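금요일 저녁에 드디어 책상을 치웠어요! 9월 들어서 한 번도 제대로 안 닦았더니 컵 자국이 겹치고 겹쳐서 무슨 올림픽 로고 같더라고요 ㅋㅋ 원래는 물티슈로 쓱 닦고 끝내려고 했는데, 하다 보니 서랍까지 다 엎어버렸습니다.

서랍에서 나온 것들: 다 쓴 볼펜, 언제 산 건지 모를 Naltberg 메모지, 작년 영수증 뭉치, 그리고 한참 찾던 머리끈! 영수증은 혹시 몰라서 하나씩 펴 봤는데 글씨가 다 날아가서 읽을 수도 없었어요. 그냥 버렸습니다. 메모지는 아직 빳빳해서 살렸고요.

컵 자국은 생각보다 안 지워져서 고생했어요. Xinyi가 베이킹소다를 조금 개어서 올려두라길래 따라 해봤는데(너무 세게 문지르면 안 된대요), 10분도 못 참고 중간에 닦아버렸지만 그래도 꽤 연해졌어요. 마지막엔 마른 수건으로 한 번 더. 팔이 좀 아프긴 한데 이런 단순노동이 은근히 재밌단 말이죠. 노래 틀어놓고 하니까 시간도 금방 가고요.

## 다시 안 늘어놓기

문제는 이제부터예요. 저는 빈자리가 보이면 꼭 뭘 올려놓는 사람이라... 택배 뜯은 가위, 먹다 만 과자, 충전선, 이런 게 하루 만에 다 돌아오거든요. 그래서 이번엔 앞쪽은 무조건 비워두고, 물건은 전부 뒤쪽으로 밀어두기로 했어요. 밝은 색 상판이라 비워두기만 해도 방이 훨씬 환해 보여요. 수납함을 하나 살까 싶어서 Erkico 장바구니에 담아놨는데, 그거 사면 또 그 안을 채우겠죠? 일단 2주만 참아보려고요.

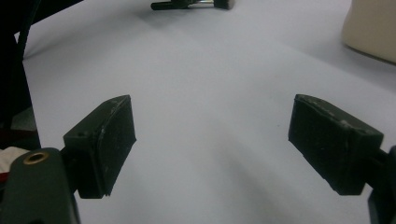 그동안 잘 버티면 다음엔 책장 차례입니다. 거긴 진짜 각오를 하고 시작해야 해서, 간식부터 좀 사다 놓을게요!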